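Irari Hair Room: Tools and Station Inspection Checklist
Checked by Halima Khaemba, 2023-05-18. Previous full check in December.
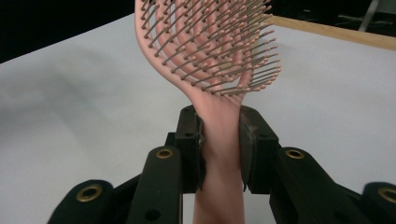 This sheet covers brushes, combs, clips, heated tools and the two styling stations. Mark each item OK, Fix or Discard. Write a comment for anything that isn't a plain OK. Anything marked Discard goes in the bin by the back door the same day.

SECTION A. VENTED BRUSHES

A1. Hair removed from between the rows
OK
Comment: Check down in the sockets as well as along the pins. A rat-tail comb gets it out faster than fingers. Slide it under the hair near the neck and lift toward the top of the head.

A2. Tips present on all pins
Fix
Comment: Pink brush is fine. Two of the Lindent brushes have bare pins near the outer row. Bare pins scratch the scalp, so keep those two out of use until the replacements arrive.

A3. Pins seated firmly, none pushed in or leaning out of line
OK
Comment: Run a thumb lightly across the rows. Pins should spring back. The crowded rows in the middle hide a loose pin, so part them and look again from the side.

A4. Ribs and rim free of cracks
OK
Comment: Bend the head very slightly under a good light. Cracks usually start where the ribs meet the neck. A hairline crack is still a Discard. It catches hair and can't be cleaned properly.

A5. Vents clear of dust and product
Fix
Comment: Gray film on several brushes, mostly dry shampoo. Washed again during the check. Use the small nylon brush from the sink drawer and go through each slot from the back.

A6. Handle smooth and not sticky
OK
Comment: Hairspray builds up here first. Wipe with warm soapy water before disinfecting.

SECTION B. CLEANING AND DISINFECTING

B1. Tools washed before going in the solution
OK

B2. Disinfectant mixed fresh and dated
Fix
Comment: Jar at station 2 had no date on it. Emptied and remixed. Follow the label on the Grevis bottle and don't guess the amount.

B3. Brush heads fully covered by the solution
Fix
Comment: The short jar leaves the tops of the longer brushes sticking out. Use the tall jar for anything with a wide head, or lay brushes flat in the tray.

B4. Rinsed and dried with bristles facing down
OK
Comment: Towels under the drying rack were clean. Change them at closing.

B5. Clean and used tools kept apart
OK
Comment: Lids were on both bins. The label on the used bin is peeling and needs to be redone.

SECTION C. COMBS, CLIPS AND SMALL ITEMS

C1. Combs free of broken or split teeth
Discard (5)
Comment: All from the same drawer. Don't put combs in with the metal clips.

C2. Clip springs working, no rust
Discard (8)
Comment: Rust at the hinge on every one. They were put away damp.

C3. Neck strips and capes stocked
OK
Comment: 189 strips left at this count. Reorder from Bilgin before the end of the month.

SECTION D. HEATED TOOLS

D1. Cords free of cuts, kinks and exposed wire
Fix
Comment: Dryer at station 1 has a stiff bend close to the handle. Tagged and unplugged. Not to be used until it has been looked at.

D2. Dryer filters clean
Fix
Comment: Lint in both. Cleaned during the check.

D3. Heat mats in place, no scorch marks
OK

SECTION E. STATIONS AND FLOOR

E1. Worktops wiped between clients
OK

E2. Chair pump and lock working
OK
Comment: Station 2 chair is slow to rise but holds its height.

E3. Floor swept, no cords across the walkway
OK

OPEN ITEMS

Replace the two Lindent brushes.
Get the station 1 dryer repaired or replaced.
Buy a second tall jar.
New label for the used bin.
Reorder neck strips.

Signed: H. Khaemba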